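Ikix Operators' Exchange
Board: Demonstration Methods
Topic: Keyboard task - approach path and where the operator should rest between keystrokes
Status: Open

Posted by: C_Kongkaew (Moderator)
Subject: Request for comment on the keyboard task

Members are invited to comment on the approach path for the keyboard task before the revised operator guidance is issued in February. The task is demonstrated by remote control. The operator brings the gripper to the keyboard, presses one named key with the tip of a finger, and withdraws. No other object is on the table.

Two approaches are in use among the sites, and the demonstrations they produce do not mix well. Please keep replies to the approach path, the resting position and the pressing motion. Questions about leader arm calibration belong on the hardware board.
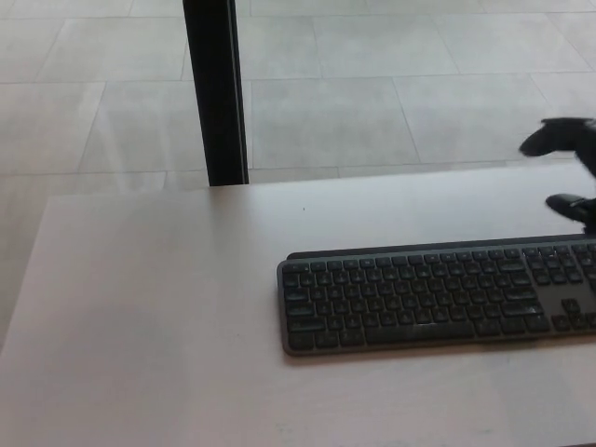
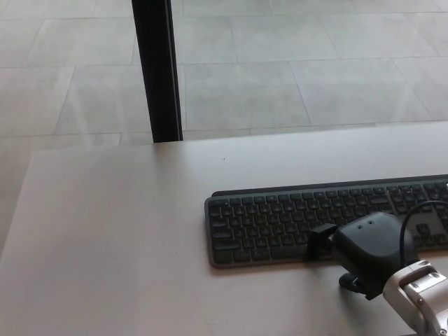 Keyboard task, head camera. First view: gripper at the back edge of the keyboard. Second view: gripper over the keys, finger pointing left.

Chanida Kongkaew
Moderator, Demonstration Methods

----

Posted by: t.amadi
Subject: Re: Request for comment on the keyboard task

Thank you for opening this topic. Our site favors the position in the second view. With the arm coming from the lower right corner, the operator can see the finger and the rows beneath it for the whole of the approach. The wrist is also in view, which helps new operators judge how far the hand is turned.

We ask operators to stop above the key, hold for a moment, and then move straight down. The hold is a deliberate part of the demonstration. Without it, our operators tend to slide in at an angle and press two keys.

I would recommend that the guidance adopt this approach for all sites.

Tobiloba Amadi

----

Posted by: nmolefe
Subject: Re: Request for comment on the keyboard task

I must respectfully disagree with part of the above.

The approach from the lower right is comfortable for the operator, but the hand covers a good part of the keyboard from the head camera. In the second view the housing sits over the lower right portion of what can be seen, and any key under it is hidden at the time it matters most. If the named key is on the left side this causes no difficulty. If it is farther right, the policy is being asked to learn a press it cannot see.

We reviewed 22 demonstrations at our site last term and set aside 5 of them for this reason. In each case the wrist camera had a usable view and the head camera did not. We were training on the head camera alone at that time, which I accept is a limitation of our setup.

Our operators now rest behind the back edge between presses, with the fingers open, and come forward over the rows. The keys stay in view until the last part of the motion.

Nokuthula Molefe

----

Posted by: t.amadi
Subject: Re: Request for comment on the keyboard task

I accept the point about hidden keys. I would note, however, that a rest position behind the keyboard has a cost of its own. In the first view most of the gripper is outside the picture on the right. A policy that sees only two fingertips has very little to tell it where the hand is.

There is also the matter of the raised strip along the back. An operator who comes forward too low will catch it with the lower finger and push the keyboard toward the front of the table. We had this happen 3 times in one afternoon and had to reset on each occasion.

Tobiloba Amadi

----

Posted by: D_Hodoroaga
Subject: Re: Request for comment on the keyboard task

May I raise a question about the placement of the keyboard? In both views it runs past the right edge of the picture, while the whole left half of the table is open. If the keyboard were moved to the left, more of it would be visible and more of the hand would be visible with it. Both of the concerns above would be reduced.

At our site we fixed two strips of tape on the Montoya table and place the left end of the keyboard against the first strip. Operators on the Clelonard arm report that they can still reach the far keys without strain.

Darius Hodoroagă

----

Posted by: C_Kongkaew (Moderator)
Subject: Re: Request for comment on the keyboard task

A fair question. The task sheet asks for varied placement, so a set in which the keyboard always sits in the middle would not meet it. That said, the sheet does not at present state how far to the right it may go. I will propose a limit: the named key must be visible to the head camera before the arm moves.

Chanida Kongkaew

----

Posted by: nmolefe
Subject: Re: Request for comment on the keyboard task

I support that limit. I would ask that tape not be adopted as a general rule. We tried it, and the policy did noticeably worse once the tape was taken up.

Nokuthula Molefe

----

Posted by: D_Hodoroaga
Subject: Re: Request for comment on the keyboard task

That has not been our experience, but our table is darker and the tape is close to it in color. I will withdraw the suggestion for light-colored tables.

Darius Hodoroagă

----

Posted by: tbucur_training
Subject: Re: Request for comment on the keyboard task

I train new operators on the Uvix controller and would like to add a practical note on speed.

Most of the trouble described in this topic comes from the last part of the approach. New operators travel quickly to the keyboard and then correct in small jerks above the keys. The jerks are recorded with everything else, and the policy repeats them faithfully. I now have each operator practice the descent alone, without recording, for roughly 22 presses before the first real demonstration. Finger closed or open is left to the operator, provided it does not change within a set.

I do not support the hold described by Mr. Amadi. In our sets the policy learned to hold and sometimes did not leave the hold at all. A slow, steady descent gave us straight presses without a pause.

As to direction, I have no strong preference. I would ask only that a set not mix the two without a label.

Tincuța Bucur

----

Posted by: t.amadi
Subject: Re: Request for comment on the keyboard task

We have seen stalled holds as well, chiefly when the operator waited longer than 2 seconds. Shorter holds have been reliable for us. I would prefer that the guidance permit a short hold and leave the choice to the site lead.

I agree on labeling the direction of approach.

Tobiloba Amadi

----

Posted by: C_Kongkaew (Moderator)
Subject: Draft wording for the revised guidance

The following wording is offered for comment.

Placement. The keyboard may be placed anywhere within reach, provided the named key is visible to the head camera before the arm moves.

Approach. Either direction is permitted. The direction must be entered in the label field and must not change within a set.

Clearance. Operators approaching from behind must clear the raised strip before moving forward. If the keyboard is pushed, stop, discard the demonstration and reset.

Press. One straight downward motion. Use of a hold is under discussion.

Sites holding results with and without the hold are asked to post them in this topic. Please state the number of demonstrations in each set and which cameras were used in training.

Chanida Kongkaew

----

Posted by: nmolefe
Subject: Re: Draft wording for the revised guidance

The wording on placement and approach is acceptable to our site. Under "Clearance," please consider adding that a keyboard pushed during the withdrawal should be treated in the same way. Our operators have asked about this more than once.

Nokuthula Molefe

----

Posted by: tbucur_training
Subject: Re: Draft wording for the revised guidance

Seconded. I can post our results without the hold once the present set is finished. Both cameras were used.

Tincuța Bucur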